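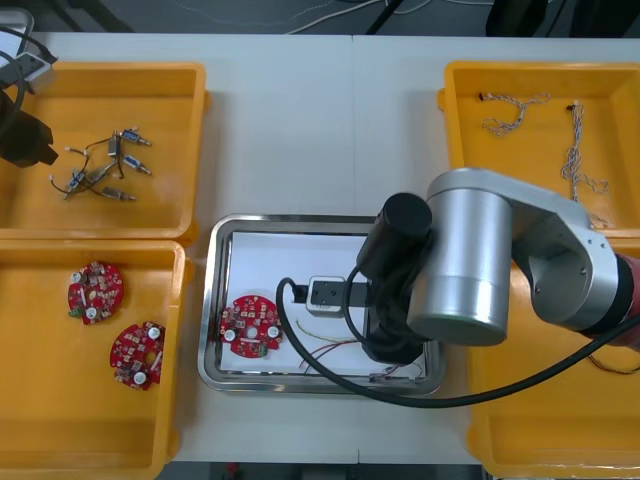 Bits sorted into the orange tubs, more or less. Boards bottom left, the wiry things above.

Right, quick one before tea. The big box of electronics from the Varholm job has finally been opened, only took me 4 months of stepping over it. Everything was in one carrier bag inside one box, leads round everything, you pull one part and get six.

So. Tubs. Amra Trajkovski was getting rid of hers and I had four off her for nothing, which beats the 40 quid I nearly spent on a set of drawers. They stack in the cupboard when I'm done and they're deep enough that stuff doesnt roll out.

Red boards got their own tub straight away. I like the roundish one, loads crammed on it, little green terminal block at the edge. Will probably end up in the Predudov clock if I ever get back to it. No idea what the second one was for. Keeping it anyway.

The cylinder things with leads are still in a tangle. Started undoing them, got cross, stopped. Two have blue labels so they at least look like a pair. If anyone has a good way of storing parts with thin wires and those small white plugs on, please tell me. Kalliopi Georgiev says freezer bags, one each, but then I've got a tub of freezer bags havent I.

Steel tray is for whatever I'm working on that evening and NOTHING else. We'll see. Last time it was full of screws by bedtime.

Still to do: label the tubs, find the other box (loft?), ring Krasniqi about the cable he wants back. More in December probably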